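Why Does Cloth Wrinkle?

Pull a shirt out from the bottom of a drawer and it will probably have lines all over it. A plastic bag or a sheet of paper creases too, but cloth does it in its own way. To see why, you have to look at what cloth is made of.

Threads and fibers

Most cloth is made from thread, and thread is made from fibers. A fiber is a very thin hair. Cotton fibers grow around the seeds of the cotton plant. Wool fibers grow on sheep. Polyester fibers are made in factories from oil.

To make thread, the fibers are twisted together. To make woven cloth, one set of threads is stretched on a loom and another set goes over and under it. Knitted cloth, like a T-shirt, is made of loops instead.

What happens in a crease

Cotton is made of cellulose, the same stuff that is in wood and paper. Cellulose comes in long chains. The chains hold on to each other with weak links called hydrogen bonds.

When you bend cotton cloth, some of the links break and the chains slide a little. Then new links form in the bent position. Now the cloth is held in its new shape, and you have a wrinkle.

Water makes this easier. It gets between the chains and loosens the links. If a damp cotton shirt dries in a heap, the links form again while it is crumpled.

Why some cloth stays smooth

Wool fibers are naturally crimped, a bit like springs, so they push back when they are bent. Polyester takes up very little water, so its fibers don't loosen the way cotton does. Linen comes from the flax plant. It is stiff and made of cellulose, and it wrinkles more than almost anything else in the closet.

How an iron works

An iron uses heat, steam and weight. The steam loosens the links. The weight presses the cloth flat. As the cloth cools and dries, the links form again with the threads lying straight. Linen needs a hot iron, set to 200 degrees Celsius or a little higher. Polyester would melt at too high a setting, so always ask an adult to check the label.

Folds and wrinkles at home

Look at a blanket on a bed. You may find long, wide creases in one part and small, tight ones where the cloth is bunched up.
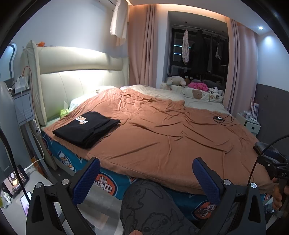
Try it yourself

You need 2 squares of old cotton cloth and a little water. Dampen one square and leave the other dry. Crumple both into balls, put a heavy book on each, and leave them overnight. Open them in the morning and compare the lines.

Written by Liudmyla Boiko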